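Notes on cell rules, as one thread. I look after the bench arms at Brultgate and I rewrote our house rules in May. Several people asked for them, so they're going up here in short pieces.

1. Write the rules for the bench you have. Our first set was copied from the Folwood plant, where everything sits behind a fence. Half of it made no sense for an arm on a table, and people stopped reading after the first page. The new set is two pages and has 16 rules.

2. Keep power and signal cables out of the sweep of the arm. Leave slack at the joints and check it at full reach in both directions before the first run of a shift. A cable that looks fine at home position can pull tight at the far corner. 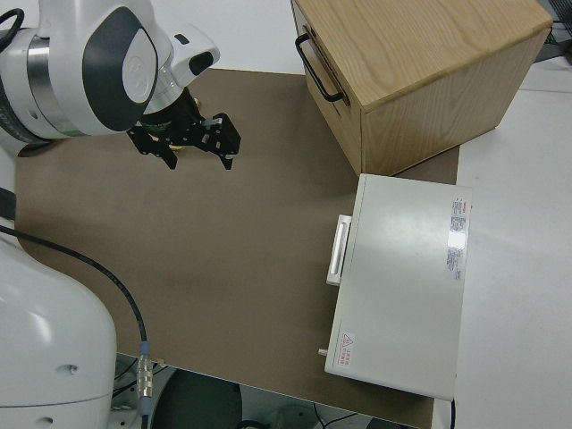
3. Speed limits go in the controller. A sign on the wall is a reminder and that's all it is. Ours are set per task, and only two people can change them. Both changes and reasons go in the log.

4. About the log. We were at 3,359 entries when I did the rewrite - too many of them just said "stopped, restarted." The rule now is that a stop gets a cause, or it gets "cause unknown" and a second person's initials. Musa Onyeka pushed for the initials and he was right.

5. Household items count as payload. Mugs, plates, small appliances, all of it. Anything that can break gets a drop check on the risk sheet, and anything with a power cord gets its own line.

6. Layout changes mean a new risk sheet. Moving one item a little is fine. Adding a shelf, a rack or anything taller than what was there before is a layout change. The Tamuno team allows up to 8 small moves before a new sheet, and we took that over as is.
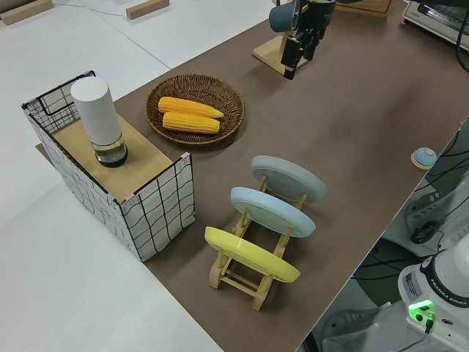 Got this one by message: does a collaborative arm still need a risk assessment if it already has force limits built in?

The assessment covers the whole application, so the gripper, the objects and the layout all have to be in it. Force limits in the arm say very little about a pointed fingertip or a plate that gets dropped.

7. Last rule on the sheet: whoever starts the run stays within reach of the stop. If you have to leave, you end the run or hand it over out loud. Bidura does the handover in writing. We tried that for a while and went back to saying it.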